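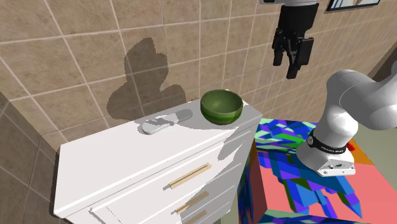
render: cómoda branca, parede de azulejo, taça verde

Fórum > Casa e Bricolage > Cozinhas
Tópico: cómoda na cozinha em vez de armários de baixo, alguém fez?

anjana_majumder
Boa tarde a todos. Casa arrendada, cozinha minúscula, senhorio não deixa furar os azulejos. A ideia é uma cómoda de quarto no lugar dos armários de baixo, gavetas para tachos, talheres, mercearia. Orçamento curto, 200 euros com tudo.
Dúvidas:
- altura. A que tenho debaixo de olho tem 75 cm, a bancada ao lado é mais alta
- as corrediças aguentam tachos?
- gordura e vapor no tampo
Não digam para comprar módulos, já fiz as contas e com portas e puxadores passa logo do orçamento. Obrigada!

gunther.g
Fiz isso na casa antiga. Funciona mas as corrediças de cómoda de quarto são feitas para camisolas. As minhas cederam no primeiro inverno, a gaveta dos tachos primeiro, claro. Troquei por umas Hinrichs de extensão total, 30 euros o par, e nunca mais.
75 cm é baixo para cortar legumes. As costas queixam-se. Põe-lhe pés.

wanda_s
Desculpem mas acho má ideia. Mobília de quarto na cozinha incha, a aresta do tampo abre, e ao fim de um ano está no lixo. Vi isto em casa da minha irmã. Ficava mesmo ao lado da máquina de loiça, cada vez que ela abria a porta era vapor direto na lateral.
Dois módulos em segunda mão ficam pelo mesmo preço. Há sempre gente a desmontar cozinhas.

anjana_majumder
Wanda, não tenho máquina de loiça lol. E segunda mão ando a ver há meses, ou é enorme ou tenho que ir buscar com carrinha que não tenho.
Gunther, pés de que altura? e fica estável?

gunther.g
Depende da bancada, mede. Eu usei pés reguláveis da Duvo, os de metal. Estável fica desde que encostes bem à parede e não abras as gavetas todas ao mesmo tempo. Com crianças em casa não fazia isto sem fixar à parede, digo já.

conall_od
o gunther tem razão na fixação. cómoda alta + gavetas cheias de ferro = tomba. não é só com crianças. se não podes furar o azulejo há quem fure na junta, tapa-se depois e ninguem vê. eu perguntava ao senhorio por escrito.
quanto ao tampo: óleo não, verniz. dei 3 demãos de Traston mate com lixa fina pelo meio. limpa-se com pano e detergente normal

wanda_s
Furar na junta também é furar, Conall. Se o contrato diz que não, é não.

conall_od
por isso é que disse por escrito

mared_morgan
Olá, entro só para a parte do tampo. Verniz tudo bem mas panela quente em cima nem pensar, marca. Tenho uma tábua grande que fica sempre lá e pronto.
E as gavetas fundas são o melhor disto tudo!! nos armários com porta eu perdia coisas lá atrás (encontrei uma lata de grão que já devia ter votado), na gaveta vejo tudo de cima. Mercearia em baixo, talheres e panos em cima. Massas deitadas, com o nome virado para cima.
O que eu não punha era farinha. Frasco fechado noutro lado, as gavetas destas cómodas não vedam nada e depois vêm os bichinhos.

anjana_majumder
Mared isso das massas deitadas convenceu-me. Hoje tenho tudo empilhado num carrinho e cai sempre o arroz.
Outra pergunta então: o tampo. Deixam coisas em cima ou vazio? Há quem diga que numa cozinha pequena tem que estar tudo guardado.

wanda_s
Vazio. Tudo o que fica à vista apanha gordura, e depois lavas coisas que nem usaste.

mared_morgan
Discordo totalmente! O que uso todos os dias fica fora. Uma taça, o sal, a tábua. Se tenho de abrir três gavetas para fazer uma omelete, não faço omelete.

gunther.g
Meio termo. Uma ponta para coisas, o resto livre para trabalhar. O importante é a parte livre ser a que fica mais perto do fogão, senão andas com a panela a pingar pela cozinha fora. No meu caso era do lado esquerdo e montei ao contrário, burro.
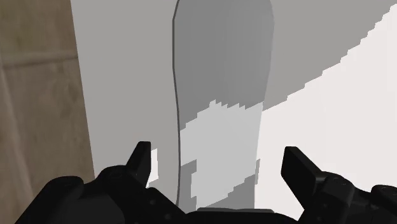 outro render, peça cinzenta comprida e chata sobre o tampo claro

conall_od
pergunta parva, e utensílios compridos? na minha as gavetas de cima eram baixinhas e qualquer coisa mais grossa encravava. tive de tirar a gaveta toda por baixo, meia hora de joelhos

mared_morgan
Atravessados na diagonal. Ou numa jarra mas a Wanda tem um ataque.

wanda_s
Tenho mesmo. Jarra ao lado do fogão é um íman de gordura. Gaveta com divisória, aquelas de esticar da Ireo servem em quase todas as larguras. Mede por dentro, que a medida da loja é por fora!!

gunther.g
+1 medir por dentro. E com corrediças novas perdes largura dos dois lados, conta com isso antes de comprar divisórias. Eu comprei antes, tive que cortar.

anjana_majumder
Ok resumo do que vou fazer, corrijam se houver asneira:
cómoda, pés da Duvo até acertar com a bancada, corrediças boas só nas duas gavetas de baixo (as de cima levam panos e talheres, não vale a pena). Verniz no tampo e nas arestas. Mail ao senhorio sobre a fixação.
Dá para o orçamento se a cómoda não subir de preço.

conall_od
arestas principalmente. e a parte de trás do tampo, junto á parede, é onde escorre água e ninguém limpa. um cordão de silicone entre o tampo e o azulejo resolve

wanda_s
Silicone numa casa arrendada também sai mal, atenção. Há fita vedante autocolante, sai com secador. Continuo a achar que módulos usados era melhor mas o dinheiro é teu, boa sorte :)

mared_morgan
A fita fica amarela. Troco a minha todos os anos em maio quando faço as limpezas, é barata, não me chateia.

gunther.g
Só mais uma coisa, deixa o verniz curar antes de pousar peso. Seco ao toque não é curado. Eu deixei lá a torradeira na primeira noite e ficaram os quatro pezinhos marcados até hoje.

anjana_majumder
Senhorio respondeu!! Deixa furar na junta, dois furos, e quer foto no fim. Vou buscar a cómoda amanhã de manhã com o carro do meu pai. Gunther, as Hinrichs têm lado esquerdo e direito ou é igual?

gunther.g
Têm. Vem gravado no metal, letra minúscula. Leva óculos.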